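Re: [smallholders-invest] Herkino - tin offtake, anyone read the note?

Amnuay Nuchit wrote:
> Has anyone been through the Herkino placing note yet? I got as far as the
> offtake section and gave up. They say Rastach takes everything the mine
> produces up to October and then it goes to "prevailing terms", whatever that
> means. Also they keep quoting a tin price which looks high to me. I hold a
> few and am wondering whether to put more in at the placing or leave it.
> Would rather hear it from someone who reads these things for fun.
>
> Amnuay

Amnuay, all

Read it on the train, so quick notes only, back in meetings till late.

Offtake first. Rastach has first call on the concentrate, not an obligation to take it. Page 13, second paragraph, the word is "may". Everywhere else in the note it reads as if the whole lot is sold. It isn't. After October either side can walk with four weeks' notice. "Prevailing terms" I take to mean whatever Rastach fancies paying, less treatment charges, and the charges aren't given anywhere. I looked twice.

Price. Yes it's high. They've used one good month and run it flat for the life of the mine. Fine if you think solder demand only goes up. I don't. Knock a bit off and the margin goes thin very fast, because the diesel and haulage are fixed whatever tin does. No sensitivity table, which for a company asking for money is a bit cheeky.

Tonnage. The 4000 tonnes is ore through the plant, NOT tin. Somebody on here last month had it as metal (sorry, can't find the post). Grade is in the appendix and they give it for the best zone only. The Losside end of the licence has 4 holes in it and they've drawn a nice fat orange blob round the lot.

Smelter. Boonyarit was meant to be the second buyer, remember, that was half the reason I bought in the first place. Mentioned once in this note, in a list. No terms, no date. I rang the company and got "talks are ongoing", same as last time I rang. Make of that what you will.

Cash. By my sums they get to October on what they've got if nothing breaks. The placing gets them past the rains and then they're back asking agian. Directors are in for hardly anything this time round, last time they took a decent slice.

What I'm doing: nothing. Keeping what I have, not adding. If Boonyarit signs I'll look again and happily pay more for it. Not advice, do your own reading, I was wrong on the zinc one as everybody likes to remind me.

Couple of people asked for the spreadsheet. It's on the home machine, will try and put it up tonight. The haulage tab is still wrong, ignore it, it's adding the return leg in twice. Also if you change the exchange rate change it on BOTH sheets, I never linked them. 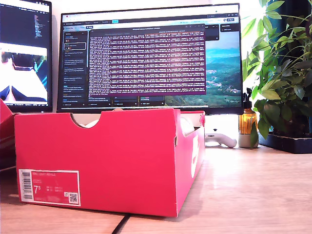 Desk, monitor and a shoebox, size 7.5.

Does anyone have the older Herkino circular, the one with the royalty in it? Mine has gone from the downloads folder and the company site only goes back to the new board. I'd like to check if the royalty is on gross or net, becuase that note says "standard" and I've seen standard mean all sorts. Scan is fine. I only need the first couple of pages, not all 100.

Must dash

PS Amnuay, closing date for the placing is in the small print at the back, check with your broker, mine wanted instructions a day early.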